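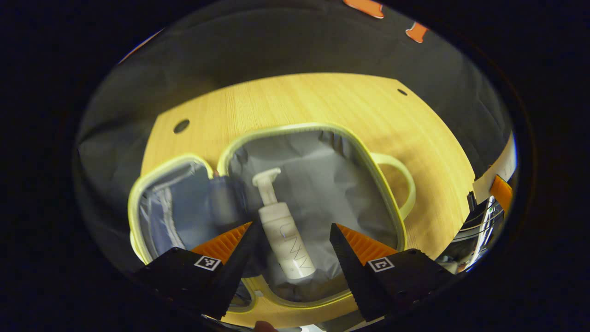
Ham asked, in a comment on an earlier draft of this section, whether decanting should be counted as a form of waste at all, given that the product moved into a smaller bottle is usually used up. The objection is a fair one and shaped how the categories below were drawn. We separate the liquid, which in most cases does get used, from the container, which often does not return to service after the trip. Nam-gil Ham's further point, that travelers who decant may buy fewer miniature products overall, is taken up in Section 4.3.

Figure 3. Zippered travel pouch with two compartments, open, with a foam pump bottle in the larger one.

4.2 Containers carried and containers kept

Respondents in Kusbridge and Nonderstead were asked to list every toiletry container they had packed for their most recent overnight trip. They were then asked where each container was at the time of the interview. Of the 284 households that completed both parts, most could name the contents of their bags with little trouble. Far fewer could say what had become of the containers afterward. Several interviews stopped at this point while the respondent went to look in a bathroom cabinet or a suitcase.

Three kinds of container were recorded: full-size products carried as bought, miniatures bought for travel, and refillable bottles filled at home. Pump bottles were coded by how they had been filled and not by their shape, as the same type of bottle may be sold full or empty. Where a respondent did not know, the item was entered as unassigned and left out of Table 5.

Miniatures were the most likely to be left behind at the place of stay. Respondents described them as finished even when product remained, and some said that they had not wished to risk a leak on the way home. Full-size products were nearly always brought back. Refillable bottles fell between the two. Many came home, but they were then stored with old product inside and were not filled again for the next trip. One Nonderstead household kept 11 such bottles in a single drawer and had bought another set in June.

The kind of bag made a difference. Households that kept a pouch only for travel, and left it packed between trips, reused their containers more often than those that packed from the bathroom shelf each time. This pattern held in both towns. It is in line with the MacLeish diary study, in which 12 participants recorded their packing over one season, although that study did not ask about pouches directly.

Two limits should be noted. The survey relied on memory, and trips taken long before the interview were described in less detail. The Arnel pilot, which covered hotel guests at checkout, avoided this problem but could not follow the containers home. Weights were not taken in either town, so the results in this section refer to items only.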